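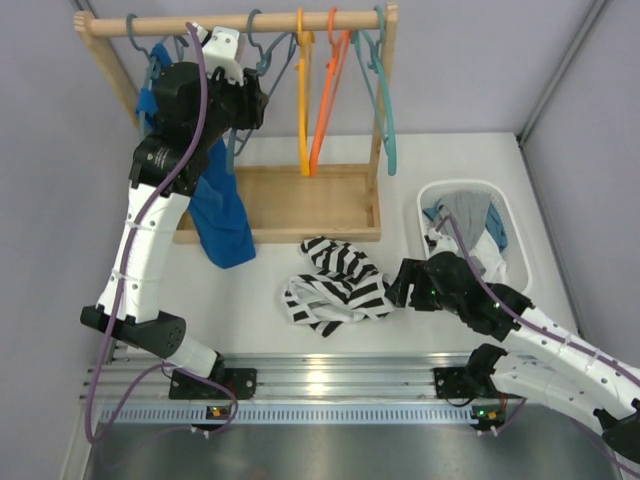

# Cindgate opens a clothes swap where everything gets a hanger

September – for immediate use

Hello! I'm Lilibeth Maglaya, I run Cindgate, and I write our press releases myself, so please forgive the lack of grand language. The news is simple enough: from this September we're opening a permanent clothes swap at our place on Chettiar Row, with proper rails, proper hangers and a mirror you can see your shoes in. It's called the Tesis Rail, it's open to anybody, and you don't need to bring anything posh.

We've run swaps before, on and off, usually out of carrier bags in the back of the Imerier hall. People were lovely about it, but I'd watch somebody dig through a heap of T-shirts for ten minutes and go home with nothing, and I knew there were good things at the bottom of that heap. A striped top in a crumple on a table looks like a duster. Put it on a hanger and give the shoulders a tug and suddenly two people want it. So this time we're hanging the lot, T-shirts included, and I've become a terrible bore on the subject (ask my sister).

## How the swap works

Bring up to nine pieces of clean clothing and hand them in at the long table by the door. You'll get a paper token for each one. Have a wander, try things on, and pay for whatever you fancy with your tokens – one token, one piece, whether it's a vest or a winter coat. Tokens don't run out, so keep them in your purse for as long as you like.

If you haven't got anything to swap, come anyway and ask for a starter card, which is good for four pieces. We don't ask why you want one and you don't have to fill in a form.

We take:

- T-shirts, tops, shirts and blouses
- jumpers and cardigans
- trousers, skirts and dresses
- coats and jackets, as long as the zip works or all the buttons are there
- children's clothes from age two up
- school uniform, all year round, with or without a logo

Please keep back underwear, swimwear, shoes and anything with a hole bigger than a five pence piece. Smaller holes are fine and go in the mending box, which I'll come to in a minute.

## The rails

I wanted wood. Our old metal rail had wheels that went in four different directions and it used to creep across the floor whenever anyone pulled a coat off it. The new full-size rails are plain pale timber, nice and heavy at the bottom, and they stay where they're put. They've got a flat shelf underneath for folded jumpers, as knitwear goes a funny shape if you hang it for weeks on end.

There's a tabletop rail too, for sorting and for the little ones' things. Small clothes get lost on a big rail, and children like being able to reach. My niece spent most of our try-out afternoon moving one blue T-shirt along from hanger to hanger and was very put out when somebody's dad swapped for it.

## The hangers

Right, the hangers. We've collected 227 of them, nearly all plastic, in every colour going. I put a card in the window asking for spares and they just kept arriving – in buckets, in pillowcases, one lot threaded on a broom handle. At first I was going to be sensible and keep only the white ones so it all matched, but the bright ones cheer the place up no end, and then we found a use for them.

Colour tells you the size. We've gone with five groups:

- **Blue:** children
- **Teal, light or dark:** small
- **Yellow:** medium
- **Orange:** large
- **Anything else:** extra large and upwards, or one-size things like ponchos

You'll get the hang of it (sorry) after one lap of the room. We go by how the garment measures up against our chart and ignore the label, so a top marked as a medium might well turn up on an orange hanger. Some of those labels are pure fantasy. If you take something off to try it, please put it back on the same colour, or leave it on the end of the rail with the hanger and we'll sort it out later. On the small tabletop rail the colours get mixed while we're sorting, so don't read anything into those!

When you leave with something, the hanger stays with us. We did let them go home with people at the try-out and I was chasing yellow ones for a fortnight.

## Handing things in

A few small favours that'll save us a lot of time at the table. Wash things first, and if you can, use a powder without much scent, as the room isn't big and five different fabric softeners together can be a bit much. Check the pockets. Do up the top button on shirts and the zip on coats, which stops them sliding off. There's no need to iron. We've got a steamer, and I'm rather fond of using it.

If you're hanging things yourself, which we'd love, here's how we do a T-shirt:

1. Shake it out and lay it flat, front side up.
2. Feed the hanger up from the bottom hem. Going in through the neck is quicker but it stretches the collar.
3. Bring the hook out through the neck and pull the shoulder seams along to the ends.
4. Hang it with the hook pointing away from you, so the whole rail faces the same way.

Number four is the one I nag about. When a couple of hooks go on backwards they lock together, and you end up lifting off three tops to get at one.

## The mending box

Loose hems, missing buttons and small holes go in a box under the window, and there's a mending table with two sewing machines and a tin of odd buttons that used to be my gran's. You're welcome to sit down and fix something whether it's yours or ours. Mend a piece from the box and you can keep it, no token needed. We'll have somebody about who can thread the machines, which in my experience is the bit that puts people off.

We'll run a beginners' hour on the second and fourth weekend of each month, starting at ten in the morning. It's free, there's tea, and the first thing we'll do is sew on a button so that it stays sewn on.

## Where it all goes if it isn't wanted

I get asked this at every swap, so I'd rather put it in writing. Anything that's been on the rail for nine weeks comes off. We have a look at it and decide between the mending box, the rag bag and the dressing-up trunk. Cotton that's past wearing gets cut up for cleaning cloths, which you'll find in a basket by the door and can help yourself to. Stretchy fabric goes to our rug-making group, who always want more stripes. If you've been saving a black and white striped top that's gone under the arms, they will be very pleased to see you.

We don't sell anything that's been handed in. The room is paid for by Cindgate's alteration work in the rest of the week – hems, zips, curtains, the odd wedding dress – so if you'd like to support the rail, bring us your trousers to be taken up.

## Opening times and getting in

The Tesis Rail is open every morning from nine until noon during September, and we'll see after that whether people would prefer evenings. Do say if mornings are no use to you, as I've had two very firm opinions on it already and they don't agree. There's a level entrance on the Chettiar Row side and plenty of room for a pushchair between the rails. The changing corner has a curtain, a stool and two hooks.

Dogs are welcome on a lead. Hot drinks stay at the mending table, please, well away from the coats.

## Notes for editors

**Interviews:** I'm very happy to talk, and I'll talk about hangers for as long as you'll let me. The best time to catch me is before nine, while I'm setting up.

**Photographs:** you're welcome to come and take your own. Please ask anyone who's trying things on before you point a camera at them.

**Names:** it's Cindgate, one word. The swap is the Tesis Rail, with a capital R.

**Hangers:** we're well off for blue and teal. We could do with more orange.

**Contact:** Lilibeth Maglaya, Cindgate, Chettiar Row. Knock on the side door if the front's shut.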